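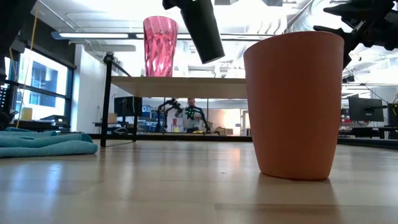 # How does a record remember a song?

Suppose you are at your gran's house one rainy afternoon, and she slides a big black disc out of a cardboard sleeve, holding it by the edges as if it were a very thin pancake. She puts it on the turntable, lowers a little arm on to it, and after a crackle or two there is a whole band playing in the sitting room, drums and trumpets and all! Where were they hiding?

The answer is that they were in the groove, and to explain the groove we have to start with what sound is.

## Sound is a wobble

Put your fingers gently on the front of your throat and hum. Can you feel the buzzing? That is your voice making things shake. When something shakes, it pushes the air next to it, and that air pushes the air next to that, and so on across the room until the push reaches your ear. Inside your ear is a small, tight piece of skin called the eardrum, and it shakes too. Your brain notices the shaking and says, "Ah, humming."

Fast wobbles make high notes, like a tin whistle or a very cross kitten. Slow wobbles make low notes, like a double bass. Big wobbles are loud and little ones are quiet. When a whole band plays at once, all of their wobbles get mixed together into one wonderfully complicated wobble, and your clever brain sorts out which part is the piano and which part is the man at the back with the shaker.

## Drawing the wobble

Long before anyone had a computer, people worked out that you could make a wobble draw a picture of itself. Think of a pencil tied to something that is shaking. If you pull a piece of paper along underneath it, the pencil leaves a wavy line.

A record is made in much the same way, only with a sharp cutting tool in place of the pencil and a smooth, spinning disc in place of the paper. The music makes the tool shake, and the tool carves a wavy groove in the disc. It starts near the outside and winds slowly inwards, round and round, like the shell of a snail. People often talk about the "grooves" on a record, but each side usually has just one, and it is a very long one indeed.

That first disc is much too precious to play. It is used to make metal copies, and the metal copies are used like waffle irons to press the pattern into warm, soft vinyl, which is a kind of plastic. One squeeze, a bit of cooling, a trim round the edge, and there is your record.

## Playing it back

Now we run the whole thing backwards. At the end of the record player's arm is a tiny, hard tip called a stylus, though most people say "needle". It sits in the groove while the record turns, and because the groove is wavy the needle is jiggled about in just the way the cutting tool was. Those jiggles are turned into electricity, the electricity is made stronger, and it goes off to the loudspeaker. The loudspeaker has a cone in it that shakes in and out, and the air shakes, and your eardrum shakes, and there is the band again.

Stereo records are cleverer still. The groove is shaped like a letter V, and each of its 2 walls carries a different sound, one for the left speaker and one for the right. One needle reads both walls at once!

## A visit to Grinlow

I once spent a morning at the Grinlow pressing works with Rosaire Tremblay, who has been making records for longer than I have been buying them. She was pressing a jazz album by Laurier Bouchard, 105 copies and no more, and she let me listen to the very first one with her. She shut her eyes the whole way through. She was listening for clicks and pops, she told me, and she can't hear them properly if she is looking at things.

I asked what makes the crackle on old records. Mostly dust, she said, and scratches. The needle can't tell the difference between a bump that belongs to the music and a bump that is a speck of biscuit, so it plays them both.

## Something to try

You will need a balloon, an elastic band, a bowl, a pinch of uncooked rice and a grown-up with scissors.

1. Ask the grown-up to cut the neck off the balloon.
2. Stretch the rest over the top of the bowl, nice and tight like a drum, and hold it there with the elastic band.
3. Sprinkle the rice on top.
4. Put your face near the bowl (not touching) and sing a long, loud note.

Watch the rice. Try a low note and then a high one, and see which makes it hop about the most. Dinesh Yadav, who is 8, wrote to tell me that his rice liked "the sort of noise a cow makes", so you might begin with that.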